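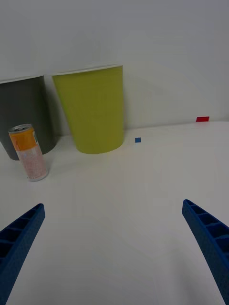
Search products

Mornitz Wipe-Clean Tabletop Paint, Matte White

Category: Paint & Finishes > Furniture

Mornitz says one coat will do it. Plan on two, and buy the bigger can if your old top is dark. The label also promises "lifetime whiteness," which we asked them about on a Tuesday and are still waiting to hear what a lifetime means.

What we will stand behind: it levels well with a foam roller, and the smell is mild. Coffee left overnight on our shop counter came off with dish soap. Red wine did not. Leave it 5 days before you put anything heavy on it, whatever the can says about 10 hours.

Skip the matching Cekuvier primer on bare wood. Ordinary primer did the same job in our shop. On old varnish, sand first and then decide.

Item no. 114. Opened cans can't be returned.

Questions: ask for Kidus Tamiru at the paint desk.

© Lindqvist Paint & Hardware | Contact us | Back to top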